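4. Equipment planning

4.1 Arms and grippers

The Hakelley budget allowed for one purchase in August. We priced the work around small metal parts, with keys and a key ring as the test items.

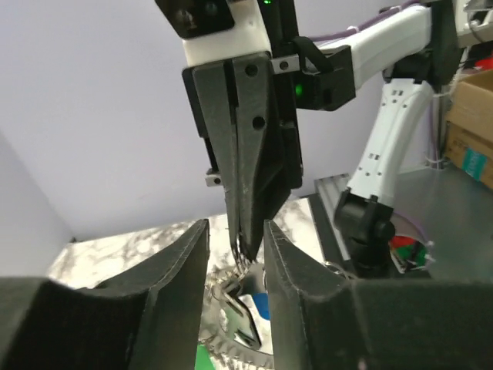 Evov quoted $1,556 for a gripper and $80 for each set of spare fingers. Cabrera was cheaper, but its price left out the wrist mount.

Figure 3. Key with a blue tag, held by the tag between the gripper fingers.

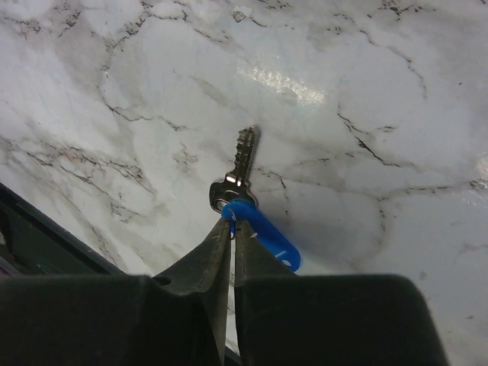 4.2 Spare parts

Fingers are the main running cost. We planned for 20 sets and set aside $1,000 for cables and screws. Muvia offered no discount on small orders.
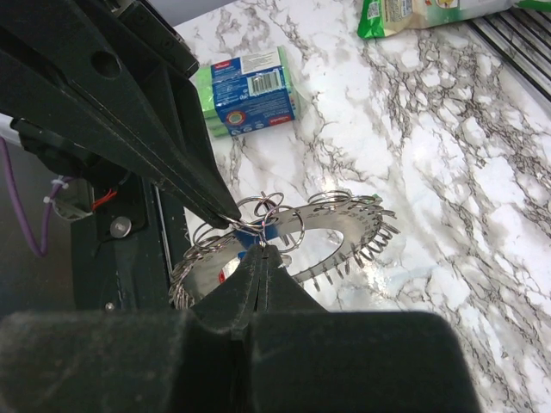
4.3 Items left out

Shipping and staff hours were paid from another account.

Last updated: 2/9/19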